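Courses > Craft and Material Culture > Handouts > Unit 4: Beads as trade goods

Unit 4 notes: why beads traveled so well

Okay, so last time we got stuck on cowries and I promised we'd finally get to glass. I've been looking forward to this one all term!

Start with the plain facts of the thing. A bead is small, it doesn't rot, and you can carry a season's worth of them in one bag. It also has a hole in it, so you can string it, count it, sew it down or take it apart and share it out. Coins took a long time to get that handy (and plenty of them never did).

Drawn beads come first. You pull a hollow gather of hot glass into a long tube, let it cool, then chop it up. Wound beads are slower - you wrap soft glass around a rod, one bead at a time. Look at the ends and the bubbles. In drawn glass the bubbles stretch along the hole, in wound glass they circle it. Please learn this, it will be on your object sheet.

Color is where I get carried away. Cobalt gives you the deep blues and a little goes a very long way. Copper is fussier and can swing from turquoise to red depending on the furnace. Pale, see-through blues are hard to date by eye, so don't try it.
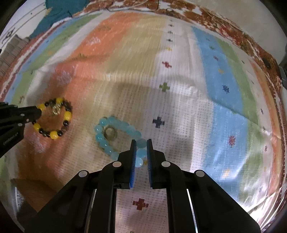
Fig. 1. Light-blue translucent beads, strung as a bracelet.

Reading for next time is the Escobedo chapter, pages 552 to 559. Yolotzin writes beautifully about stringing order and who got to decide it. Skip the footnotes if you're short on time, but do read the bit on knots.

Bead trays are in room 315. Bring a hand lens and a pencil, no pens near the trays please.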